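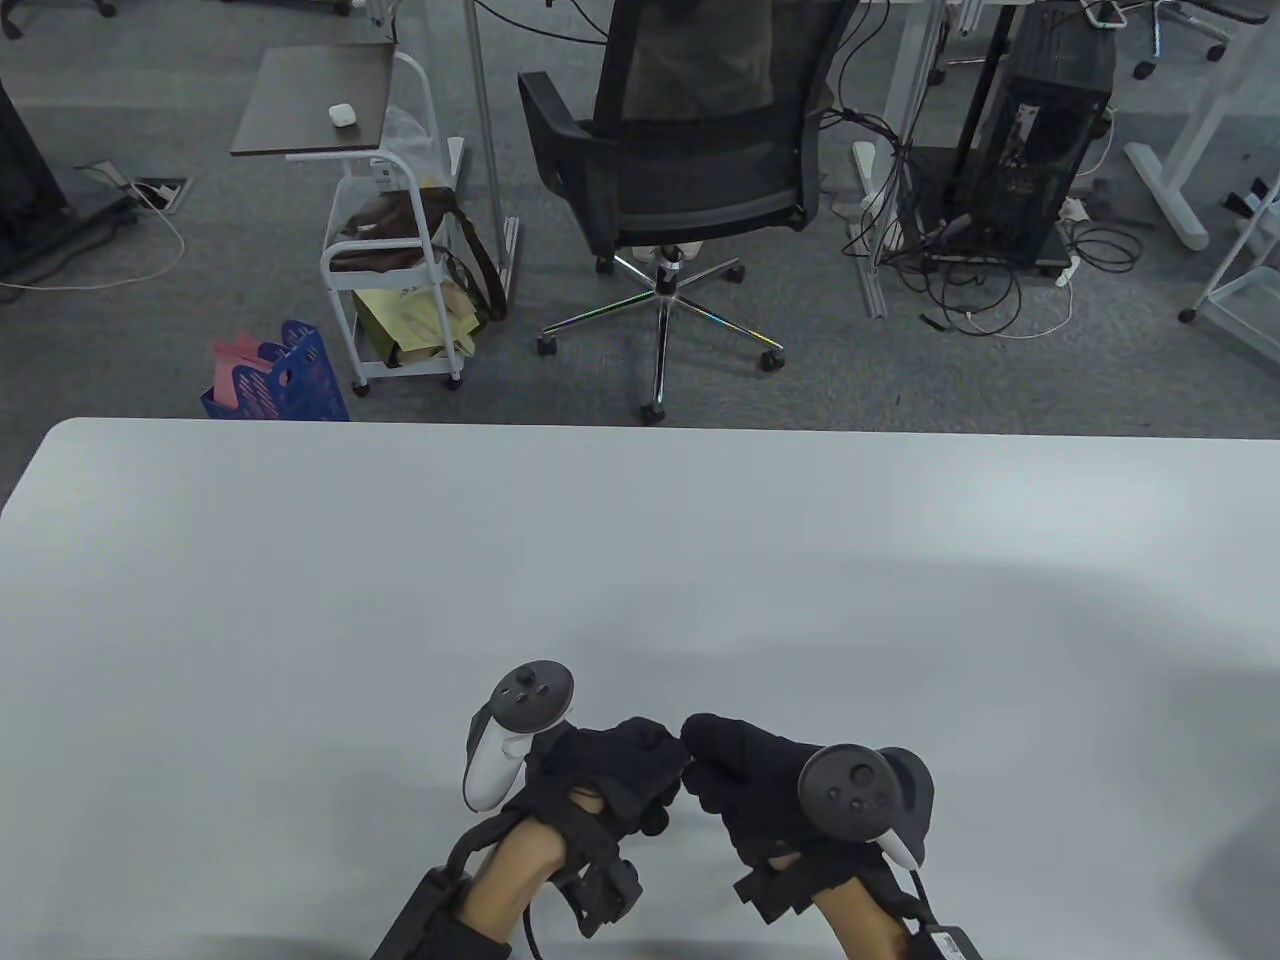
Page last changed: 11th June

Headset Working Group — minutes

Present: Haf Mostyn (chair), Wen-hsiung Chiang, Tegwen Voyle, Gwilym Lewis
Apologies: Ifor Howells

1. Minutes of the February meeting
Accepted with one correction: the Dovell runtime is version 4, not 3.

2. Display firmware
Wen-hsiung reported that the Berera build holds frame rate in all test rooms except the large one, where it drops after 14 minutes. Thermal throttling is suspected. Logs to be sent to Diken. Colour calibration is unchanged from the last build.

3. Lens inserts
Bassi has quoted $1,970 for a set of 34 prescription inserts, freight excluded. Tegwen asked whether the coating would survive alcohol wipes. Bassi has not answered in writing. Order held over.
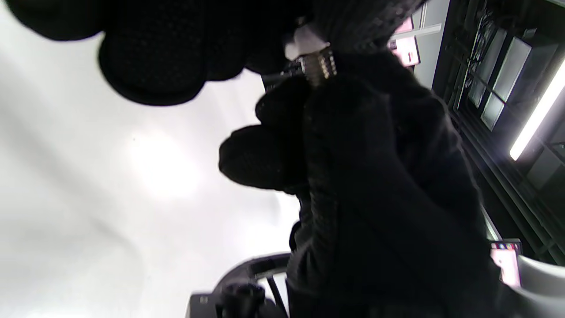

Can existing inserts be moved to the new headset?
Only with the adapter ring, as the new lens barrel is slightly narrower.

4. Licence terms
Gwilym has read the revised Dovell licence. Offline use is now limited to 14 days before a device must check in — this affects the regional loan units. He will ask for the earlier clause to be kept.
Moved: renewal be deferred until a reply is received. Carried. 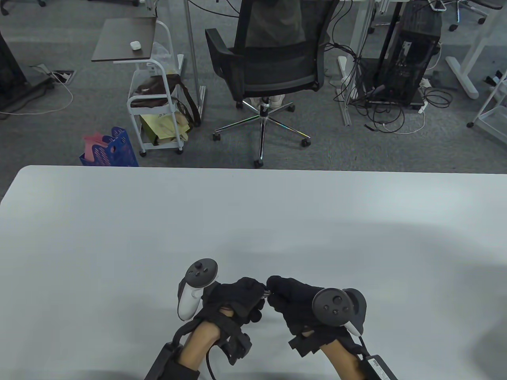
VR controllers and gloves at the table.

5. Actions
WC — logs to Diken
TV — written answer from Bassi on coating
GL — letter to Dovell
IH — update the loan unit register

Next meeting to be set by email.

Filed under: Minutes, Virtual Reality, Hardware
4 comments

Recent items
Berera build: known faults
Borrowing a headset: revised form
Minutes — February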